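# Selon Clear Drawer and Bin Set for Coffee, Tea and Small Packets

The Selon is a clear acrylic drawer which stands over an open clear bin. We make it for the corner of the kitchen or the office where the capsules, tea bags and sachets are collected.

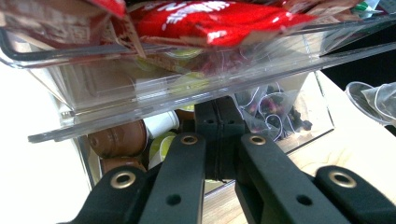
## What it is for

Coffee and tea supplies come in shapes that do not like each other. Capsules roll. Sachets lie flat and slide under everything. Mesh tea bags with strings catch on whatever is near. If you put all of them in one basket, after a week you have to take out half of it to find one chamomile.

With the Selon there are two levels. The drawer on top is shallow and wide, and it is meant for flat things: sachets of instant coffee, sugar sticks, snack packets, paper packages. The bin below is deeper and open to the front, for capsules and pods. In many homes there is a separate small box for the tea bags as well, and it can stand directly next to the bin.

Everything is transparent, also the bottom of the drawer. This was the part we discussed the longest time. A drawer with a white bottom looks calmer, and it hides the small scratches. But with a clear bottom you can look up from a low chair, or down from standing, and you see in both cases what is left. We decided for clear.

## What comes in the box

- one drawer, clear acrylic, with thick front lip
- one lower bin, clear acrylic, open front
- two side supports
- a set of soft feet, self-adhesive, with one spare
- a cleaning cloth
- a printed sheet with the assembly steps, in English and French

The tea box is not in the set. It is sold separately under the name Gauthier (see further down). Capsules, tea and snacks are of course also not included. We had to write this sentence after two e-mails from customers.

## Details

| | |
|---|---|
| Material | cast acrylic, clear, polished edges |
| Weight of the set, empty | 1,970 g |
| Maximum load of the drawer | 3,000 g |
| Assembly | by hand, no tools |
| Feet | soft, transparent |
| Dishwasher | no |
| Suitable for food without packaging | no |
| Made in | Wivusberg |
| Guarantee | 5 years on the glued joints |

The load of the drawer is measured with the weight spread over the whole bottom. A single heavy object in the middle, for example a full glass jar, is not the same thing, even if the scale shows less than the maximum. Please put jars on the table.

## The front lip

On our first drawers the front was thin and had a cut-out for the finger. It looked elegant in the workshop. After one month in real kitchens we got back several with a crack starting from the cut-out, always in the same corner.

The present lip is thick and runs across the full width without any opening. You pull it from below, with the fingertips. Left-handed people have written us that they like this, as there is no "correct" side to take it. The edge is polished with a flame and afterwards checked by hand. Mervin Penner does this check and he sends back more pieces than the rest of us would.

The thickness has one effect you should know: if you look through the lip at an angle, what is behind it becomes a little distorted. Small print on a sachet is easier to read from above.

## How to put it together

1. Pull off the protective film from all the parts. It is on both sides, and on the inside of the drawer it is easy to forget.
2. Stick the feet under the lower bin, one in each corner. Press each one for a moment.
3. Place the side supports left and right of the bin. The rounded end goes to the front.
4. Lay the drawer on the supports and slide it backward until you feel the stop.
5. Pull it out once, slowly, and push it back.

If the drawer moves with noise, there is usually still a piece of film on one of the supports. Do not use oil or candle wax on the runners. Both make the acrylic cloudy after some time, and we cannot polish it back.

Leave the feet alone for one night before you load the set. On oiled wood they hold less well at the beginning. On painted surfaces please try one foot first in a place that is not visible.

## How to fill it

There is no one correct way, but these are the things we have learned from our own kitchen and from letters of customers.

**In the drawer.** Put sachets flat, and not higher than the lip. Bigger packets can lie on top if they are light, only the drawer then needs free space above it. Paper packages may also stand leaned against the side. A mixed drawer is fine. We tried dividers for one season and most people took them out again.

**In the bin.** Capsules and pods go in the lower part, where the hand reaches them from the front without opening anything. If you use two systems of capsules, keep one kind left and the other right. The lids have different colors in most brands, so it is enough to turn some of them with the lid to the front and you will know what you have.

**Next to it.** Tea bags of mesh, in the triangular form, are best in a container of their own. They lose their shape when something lies on them, and the dried flowers or fruit pieces inside break to dust. The strings should hang to the inside of the box.

Fill the capsules from the back and take from the front. It sounds like advice from a supermarket, but coffee also gets old.

## Where to put it

The set needs a flat and dry surface. A wooden table or a countertop is good. Keep a distance to the stove, the toaster and the steam outlet of the coffee machine. Warm steam does not melt the acrylic, but it leaves a gray veil on the inside which is annoying to wipe, and paper sachets become soft.

Direct sun is no problem for the material. For tea it is one. In a clear box the tea stands in the light all day, so choose a place away from the window if you keep it unpacked for many weeks.

Please do not mount the set to a wall. The side supports are made for standing only.

## Cleaning

Use lukewarm water with a drop of dish soap and the cloth from the box. Wipe, do not rub. Then dry it immediately, otherwise in regions with hard water you will see each drop.

Not suitable:

- window cleaner and everything with alcohol or ammonia
- paper towel (it scratches, even when it feels soft)
- the rough side of a sponge
- scouring milk

Ground coffee is a special case. The grains are hard and act like sandpaper. Turn the bin over above the sink and knock on it lightly before you wipe.

For small scratches we sell a polishing paste in a 300 g can. One can is enough for many years, and perhaps also for your neighbors. Deep scratches that you feel with the fingernail will stay.

## Matching parts

**Gauthier tea box.** Clear acrylic box without lid, for mesh and paper tea bags. Same edge finish as the Selon.

**Urkel lid.** A flat lid which fits the Gauthier box. It lies on it loosely and is not airtight. If you want to keep a strong smoked tea beside a mild one, you need a tin.

**Spare feet.** Set of one, same as delivered.

**Spare drawer.** You can order the drawer alone. It fits all Selon sets that were sold since April, when we changed the lip. For older sets write to us first and add the number engraved on the back of the bin.

## Questions we often get

**Can I stack two sets?**
No. The upper set would stand on the side supports of the lower one, and these are too narrow for it.

**Does the drawer come out completely?**
Yes. Lift it a little at the stop. It is practical for filling it at the table and for washing.

**My drawer has a fine line inside the material, near the corner. Is it a crack?**
Mostly it is the glue joint, which can be seen in certain light. A joint is straight and follows the edge. A crack is usually curved. Send us a photograph and Todor Matić will look at it and answer you.

**Is there a smell at the beginning?**
A weak one, from the glue. Leave the parts open for a day before you put tea near them.

**Can I get it in smoke gray?**
At present only clear. We have made a few test pieces in gray and are not content with the color.

**Do you ship single side supports?**
Yes, left and right are identical. Please write us how many you need.

## Delivery and returns

Each set is packed in cardboard with paper filling. Keep the carton until you have looked at all the corners in daylight. If something is broken in transport, a short message with a photograph of the part is sufficient, and you do not have to send back the pieces.

Unused sets can be returned with the protective film still on. When the film is removed we can take back the set only if it has a fault, as we have no way to sell it as new.

Page last changed: Oct 19, 2026. New in this version: the note about oiled wood and the answer about the spare supports.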